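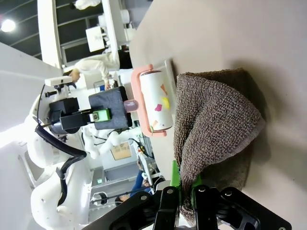 4. Before first use: washing and drying the Pralier bath towel

Your Pralier towel has come a long way in a plastic bag and is not yet at its best. New terry sheds. It will shed on your bathroom floor, on you, and on anything navy you own, and it will do so until it has been washed twice. Keep a lint roller on the table while you sort the load - a pink-handled one with confetti shapes on the roll picks up fluff as well as a sober one.

Do the following in order.

1. Remove the swing tag and the small plastic loop that held it. The loop is sharper than it looks.

2. Wash the towel on its own at 40 degrees with half your usual powder. More powder does not make it more clean, only more stiff.

3. Leave out the fabric softener. We know it smells of meadows. It also coats the loops, and a coated towel moves water about the body without ever taking any away.

4. Shake the towel hard, 11 times if you follow our Ruth Ackroyd's method, fewer if you have neighbours below.

5. Dry on a line or on low heat. Repeat steps 2 to 5 once.

NOTE: A pulled loop is not a fault. Snip it level with small scissors. Do not tug it, however tempting, unless you would like a longer one.

CAUTION: Never dry the towel on top of a heater. Colin Dawber in our returns department has a shelf of towels that were.

We use cookies to improve your visit. Accept all | Manage settings

5. Folding and storage

Fold the towel only when it is fully dry. Halve it lengthways, halve it again, then fold into a bundle that fits your shelf. Perfect edges are for hotels.

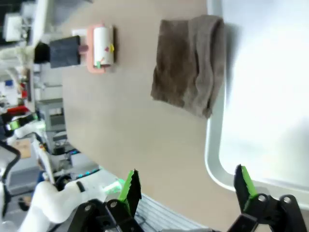 Fig. 2. Grey-brown towel, folded.

Store away from direct sun. If the towel smells musty after a damp July, wash it again as in section 4, steps 2 to 5.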